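Slide 4 – Why customers stop reading our letters

Start slowly. Ask who opened a letter from their bank this week, and wait for the hands.

At Pemari we sent 3,000 letters in October. Only 464 people answered. The letter had 13 paragraphs, and the date to pay was in paragraph 9.

Tell the Lita story here, but keep it short – the long version is for the workshop.

Slide 5 – One letter, one request

Read the old first sentence aloud. Then read the new one and make a pause.
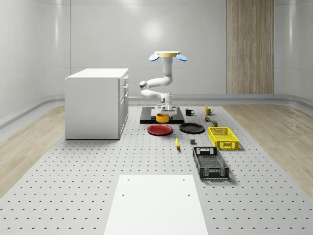 The new letter puts the request in the first line, and the phone number stands right under it. If there is time, take one question before the Fallik slide.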